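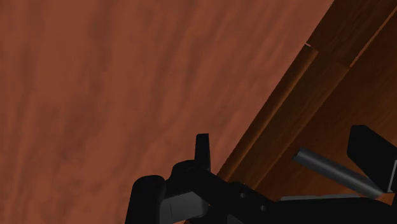 4.3 Checking the finger gap in the simulator

Before you touch the real Voden gripper, please run through this once in the Skinner simulator with the wrist view open. It takes a few minutes, and it will save you a chipped table edge later on.

1. Load the wooden cabinet setup and wait for the arm to settle.

2. Set the approach speed to 20. If you go faster than 40, the wrist view lags behind and you will be steering by old news.

3. Bring the gripper in slowly, stopping with the upright finger tip just short of the lighter wooden strip. Take your time here — small nudges are fine.

4. Look through the gap between the finger and the angled plate. You should have a clear view of the darker panel behind.

5. Save the pose, then open and close the fingers through 400 cycles and compare the end position with the one you saved.

Note: If the two don't match, reload the finger offsets and start again from step 2. Annick Morin keeps the current offsets file for the Ploltgate cell, and she is happy to send it over.

Caution: Never copy a saved pose to the real arm while the drives are on. Switch them off, load the pose, check the numbers with a second person, and only then power up again.

When you are happy with the result, go on to 4.4, Cleaning the finger pads.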